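From: Keir Munro
To: Tridik handling list
Date: 27/03/2026
Subject: Re: Finger pads and the recording checklist, draft 2

Hello all,

Elfriede Hellwig wrote:
> I have read the draft on the train, and I like most of it. My one
> worry is section 4. It says pads must be "in good condition" before
> a session starts, but the Partington group and the Zovville group
> will read that in two different ways. Could we say what good
> condition means, and who gets to decide?

Thank you, Elfriede, and sorry it has taken me most of the week to get back to you. You're right, of course. I wrote "in good condition" on a Monday morning before coffee, meaning to come back to it, and then I never did.

My own feeling is that the person holding the gripper should decide, and should write the decision down before the first take. We had 3,133 takes in the Bendska set by the end of September, and the pad notes were blank for a good many of them, so when people asked me later whether a slip came from the object or from the rubber I had nothing useful to tell them. I'd hate for any of you to get those emails!

As for wording, I'd suggest we sort pads into smooth, wrinkled, and torn, and let each session log carry one of those words for the left finger and one for the right. The left pad on a cube setup like the one below would go in as torn, with the lip of padding on the right finger getting its own entry. 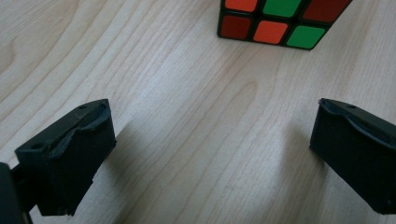

Elfriede thinks one word per finger still leaves too much room, and she would like a close view of each pad saved with the log as well. I have come around to that. It adds very little time at the start, and it means a person at another site can check the call without having to phone anybody.

What I would rather not do is forbid torn pads altogether. Some of you have good reasons to record with worn rubber – grippers out in daily use don't stay new for long – and a rule that people quietly work around is worse for the data than a plain note saying the pad was torn. So my proposal for section 4 now reads:

4.1 Look at both pads before the first take and again after every 20 takes.
4.2 Log each pad as smooth, wrinkled, or torn, left and right separately.
4.3 Save a close view of each pad with the session log.
4.4 If a pad is changed partway through, close the session and open a new one.
4.5 Replace both pads after 700 takes, whatever they look like, unless wear is what you're studying.

I'm least sure of 4.5, so please argue with me about that one. Comments to the list if you can, so we all see them.

Warm wishes,
Keir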